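Burkport Office, Second Floor
Desk and Cable Working Group
Minutes of the meeting held on Monday, April 15, 2024

Chair: Malsha Biswas
Present: representatives of Facilities, IT Support, Firstead project team, Blackwood project team
Apologies: Finance

1. Minutes of the previous meeting
Agreed as a correct record, with one change. Under item 4, "desk trays" should read "cable trays".

2. Matters arising
2.1 The replacement floor box lids have been delivered and fitted on the window side. The corridor side is outstanding.
2.2 The Plollasetti quotation for under-desk trays has been received. See item 4.

3. Shared tables
3.1 IT Support reported that chargers and cables are still being left on the shared white tables at the end of the day. Coiled cables take up working space and are often separated from the adapter they belong to. The store now holds 39 adapters with no matching cable.
3.2 It was agreed that a cable left on a shared table after 18:00 will be moved to the store. Cables in use overnight must carry a label with a name and extension number.
3.3 Laptop stands may stay in place. The stand with the round foot and single pole was preferred to the folding type, as it leaves more of the table clear. Blackwood asked whether the tray height could be fixed at one setting. Not agreed. Users are to set their own height and tighten the collar afterwards.
3.4 Plants may remain on tables and desks. Pots must stand clear of sockets and adapters, and small devices should not be kept directly in front of them where they may be splashed during watering.
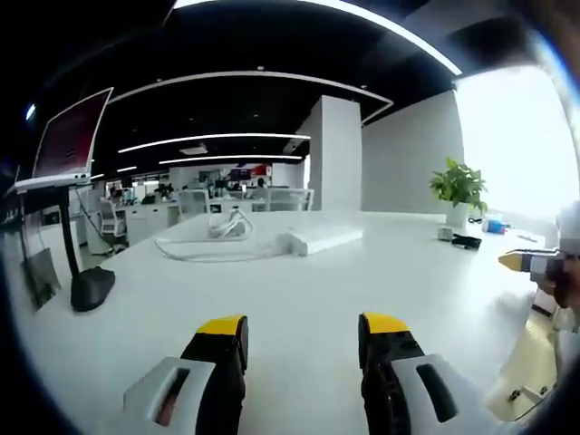 3.5 Firstead asked for the shared tables to be bookable by the half day. Facilities will test this on one table first and report on the number of bookings made.
3.6 Chairs are being moved between the desk rows and the shared tables and not returned. Each row is to keep its own chairs. Facilities will mark the underside of the seats by row.

4. Cable trays
4.1 The Plollasetti quotation covers 80 trays at a total of 666 pounds, excluding fitting. Fitting would add 323 pounds if done in one visit.
4.2 The trays are screwed to the desk frame and do not need drilling through the top. IT Support asked for confirmation that the tray depth will take a standard adapter laid flat. The chair will put this to the supplier before an order is placed.
4.3 Approved subject to 4.2. Fitting to start with the desk rows at the far end.

5. Wall and notice space
Posters are to be kept to the end walls. Notices fixed to desk panels or monitor backs will be taken down.

6. Any other business
Blackwood reported a loose floor socket by the printer. Facilities to isolate and repair.

Actions
3.2 Labels to be ordered: IT Support
3.5 Booking test: Facilities
3.6 Chair marking: Facilities
4.2 Tray depth query: M. Biswas
6 Floor socket: Facilities, by the end of April

Next meeting: date to be circulated by the chair.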